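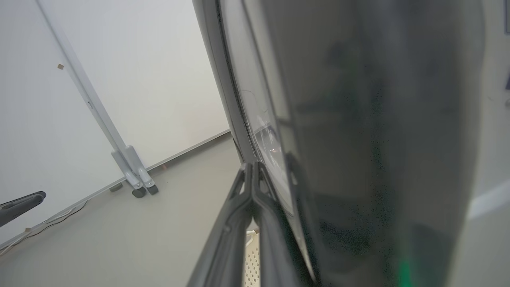
2 min read · 3 pages of replies · showing page 1

Trevovside open day – who went?

gumboot_annie
17 September 2022
Finally made it out to the Trevovside open day this arvo and I'm still buzzing, so forgive the ramble. Parking was a nightmare (we ended up near the Witton turnoff and walked) but the laundry demo was worth every step. Two arms, a washing machine and a basket on the floor, and a crowd of grown adults holding their breath over a pair of kids' pyjamas. Well, I'm calling them pyjamas – pale yellow with little blue bears all over, my youngest would've pinched them on the spot.

I stood there for two full runs and missed the sausage sizzle completely. Anyone else go? I want to know what you thought of it next to the Irnis one in July.

tinshed
I went, and I'll be the grump. We drove 200 km for that. The Irnis day had a proper program and somewhere to sit, and you could ask questions without shouting over a coffee cart. I also reckon washing is a silly thing to show off. My machine at home is emptied in a minute flat by a bloke with a crook back.

gumboot_annie
Fair call on the seating! But I don't agree about the washing. Clothes are horrible things to grab, they're a different shape every time you look at them. Here's one with a bear top (pants? no idea) hanging out the door with its end in the basket, and more of the bear stuff already lying in there.

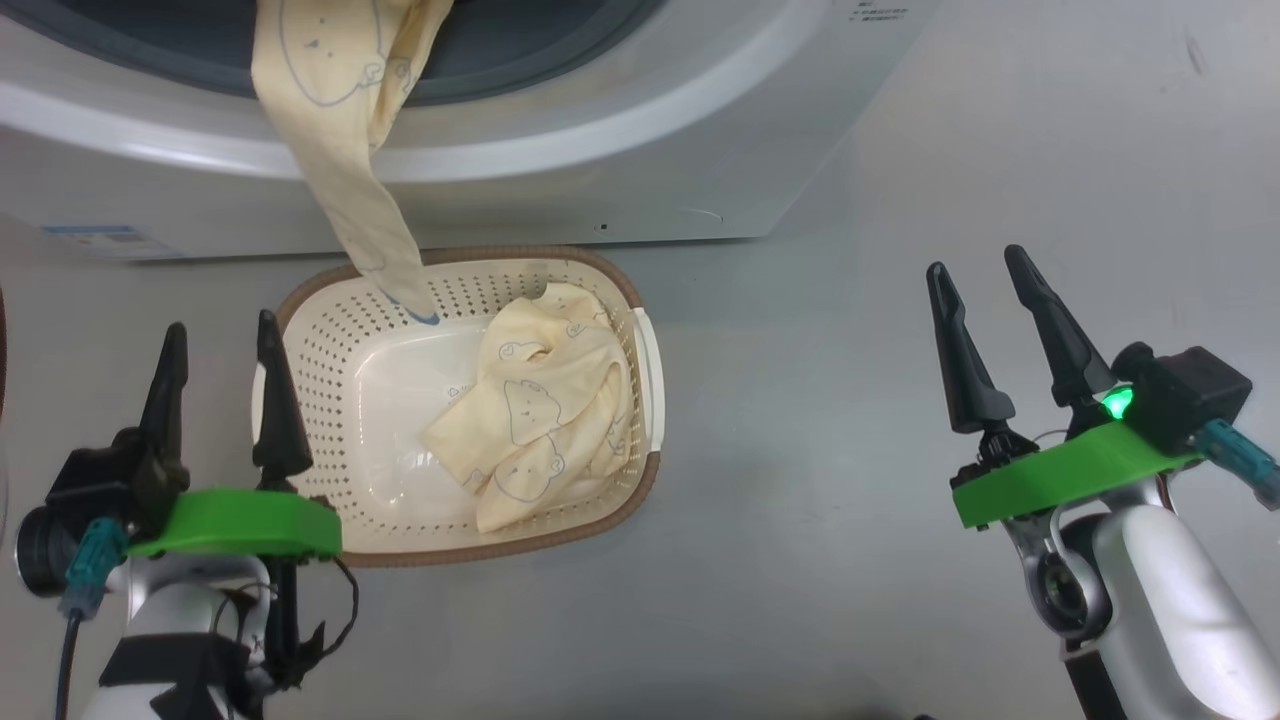 kelpie_mum
Nah, I'm with tinshed on this. Show me it hanging the stuff on the line in a stiff westerly and then I'll get excited. And what's it going to cost? I paid 875 dollars for my last washer and whinged for a month.

gumboot_annie
Ha, I didn't dare ask about price. I did ask how long the setup took and got a very long answer I only half followed.

boltcutter
Different view from me. I used to do maintenance on packing lines and everything there came down the belt the same way up. Cloth is the hard one. I liked the slow bits best, when the fingers had hold of a corner and you could see how little they were gripping. Would've happily watched that all day.

tinshed
Each to their own. I'd still rather see it do something in a shed.

gumboot_annie
Boltcutter, this one's for you then – left gripper with a corner of cloth in the basket.
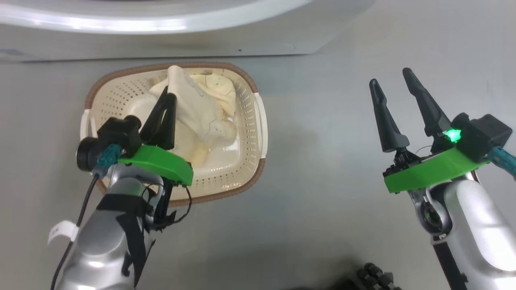 Other stuff at the open day

gumboot_annie
Before I forget, the Melnychuk tent was giving out colouring sheets and the queue was all parents. The toilets are behind the main building if you're going next year, the map had them in the wrong spot.

kelpie_mum
Was there anything for teenagers? Mine lost interest at Irnis before we'd got through the gate.

boltcutter
There was a soldering table. Bring your own patience, it was packed.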